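Prevalitz Adds Cable Check to Setup of Two-Armed Packing Robot

November 24, 2020

Prevalitz has changed the way it sets up and looks after the two-armed robot in its parts handling room, after a run of stops in August that were traced to the wrist cables on one arm.

The robot stands on two legs at a yellow table and moves black molded shells between the tabletop and a cardboard box. The company, which makes molded parts for footwear and safety gear, put the cell together with Daltov, the integrator that also handles its spare parts. Patwary, the customer for the shells, has been receiving parts from the cell since the summer.

Katalin Veres, who runs maintenance for the site, said the August stops all looked alike. The arm would reach for a shell, slow down and fault before the grip closed. Each time the controller reported a position error at the wrist, and each time the joint itself tested fine.

"We changed a joint we did not need to change," Veres said. "The cable had too little slack when the wrist rolled all the way over. It pulled, the signal dropped, and the arm did what it is supposed to do and stopped."
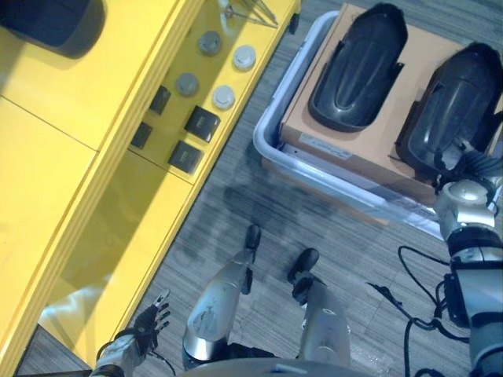

The fix was a longer cable with a free loop at the wrist and a new clamp farther back on the forearm. Daltov supplied the parts and Prevalitz fitted them in-house. The work took 93 minutes for the first arm, most of it spent getting the old clamp off. The second arm went faster.

Since then the technician on duty has run a cable check before each shift. With the drives off, the wrist is turned by hand to both ends of its travel and the loop is watched for rubbing. The drives are then switched on and the arm repeats the same move at low speed. If the cable touches the gripper at any point, the clamp is moved and the check starts over.

The old schedule called for a look at the cables every 180 hours of running time. Veres said that interval came from a fixed arm on another line and did not suit a machine that bends and reaches as much as this one does. Joint bolts and gripper fingers are still checked at 180 hours, and the fingers are wiped down at the end of each shift.

Setup of the table has changed too. Trinel, the software package that plans the arm's moves, needs to be taught again whenever the table or the box is shifted. In the past that was done by eye. Operators now jog the gripper to the first pick position, confirm contact, and save the point before going on to the next one. A full re-teach takes 60 minutes — less if only the box has moved.

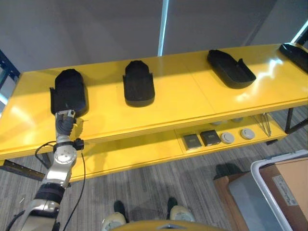
Most of the trouble in a re-teach comes from angles. The shells are long and narrow, and the gripper has to meet the near end squarely or the part slides away. They do not all have to point the same way on the tabletop, and one lying on the diagonal needs its own wrist angle. The operator starts with the shell at the left, where the metal fingers are brought up against the lower edge, and works across the row from there. Veres said the glossy yellow surface also gives some glare, so the light level in the vision settings is checked before the first point is saved.

The cell has logged 683 hours of running time since the new cables went in, with no wrist faults recorded. There have been other stops, including a worn finger pad and two network dropouts, and those were cleared by the shift technician.

Prevalitz keeps one spare cable set on site and has asked Daltov for another. The clamp position is now marked on the forearm with paint, and a copy of the cable check is kept with the shift log. Veres said the next job is to write up the gripper finger change in the same way — so far only she and one technician have done it.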